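Taking notes at a multi-day conference without missing the talks
Posted in Events and Talks, July 2022

Retno Sopacua
In September I will go to a conference for the first time, the Plellard days, and my employer pays for it. In return I must give a summary to my colleagues when I come back. The program has 16 talks in two days, most of them short. When I watch recorded talks at home I stop the video to write, but in a hall this is impossible. If I write everything, I do not really listen. If I only listen, by the evening all the speakers are mixed together in my head. English is my third language, so I am also slower than other people. How do you do it? Is it rude to type on a laptop in the second row?
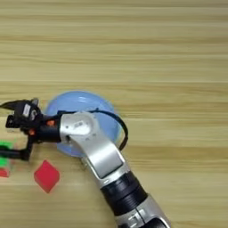 Replies

Juwita Purba
I had the same problem at my first conference, and my notebook from it is 40 pages that I never opened again. Now I write very little during the talk. At the top of the page I put the speaker's name and the title before it begins. Then I write only the things I would want to tell a friend — one story, one number, one sentence I disagree with. In the break I stay in my seat for two minutes and write what I think the main point was, in my own language. Translating while listening was what made me so tired.
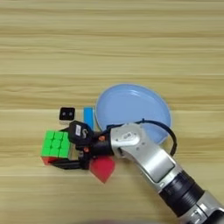 Light blue plate on a wooden tabletop

I do not photograph every slide either. Many organisers share the slides later, so ask at the desk on the first morning. For your colleagues I would choose the three or four talks which are useful for your work and leave the others as one line each. They will not remember 16 summaries.

About the laptop: I find it is fine at the side or at the back. In the second row the light of the screen can disturb the speaker, and a paper notebook is more polite there.

Gert Dlamini
Just record the audio on your phone and listen again on the train.

Bayu Santoso
Please check the rules before you record, Gert. Where I go (the Queiroz evenings) it is forbidden without asking the speaker. And who listens to two days of talks again? I tried it once and stopped after nine minutes.

I agree with Juwita about the breaks, but I would add one thing. Skip one session on purpose, maybe the last before lunch, and sit somewhere quiet with your notes. I felt guilty the first time, but I understood the afternoon talks much better.

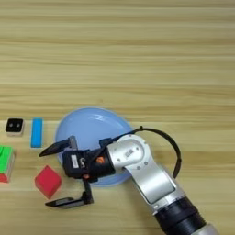 The plate again, with the wood grain behind it

Retno Sopacua
Thank you to all. I will take a paper notebook and try the two minutes after each talk. I have written to the organisers about the slides and will post their answer in this thread.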